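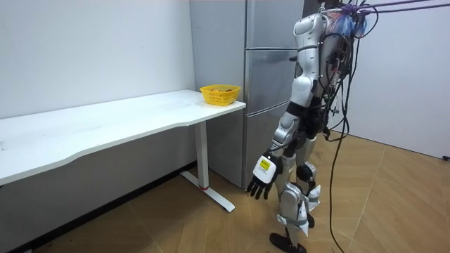 Home>Reviews>The Mavulon Peace Atlas wants to fit on your desk

By Mayuree Kongkaew - 2026-09-03

The Mavulon Peace Atlas costs $599 a year, arrives as a login and a slim printed manual, and promises to tell you which ceasefires are likely to hold. I have covered talks for a living long enough to be suspicious of anything that makes them look tidy. The Atlas makes them look very tidy.

It is a searchable library of 200 peace agreements, tagged by clause. Want every deal that put outside monitors on a border crossing? Two clicks. Want to see how mediators have handled the wording on prisoner swaps, side by side? Also easy, and for my money the best thing in the package. I lost a whole evening in February to comparing preambles, and I can report that everyone is always "deeply committed."

The trouble starts with the Durability Score, a number from one to six that sits beside each agreement in a cheerful shade of green or orange. The manual spends five pages on how it is calculated and I understood two of them. A deal gets points for having a timetable. It does not seem to lose any when the timetable is ignored – a generous approach, and one my editor has never taken with me.

Chaiwat Kamolrat, who teaches negotiation and has used the Atlas for a semester, told me he makes his students cover the score with a sticky note. "They read the actual text once the number is gone," he said. He likes the search as much as I do.

Maps are decent. Export is not: footnotes come out in a heap at the end, with the numbering gone. The alerts feature emailed me four times about the same summit communiqué, which may be the most realistic thing in the product.

Its rival, Gruvdale's Vumlow, is cheaper and has no scores at all, but its search box treats "cease-fire" and "ceasefire" as separate subjects.

Buy it if your office works with treaty language every week and somebody else is paying. Anyone who wants a forecast should save the money and phone a person who has been in the room.

Rating: four out of six, in orange.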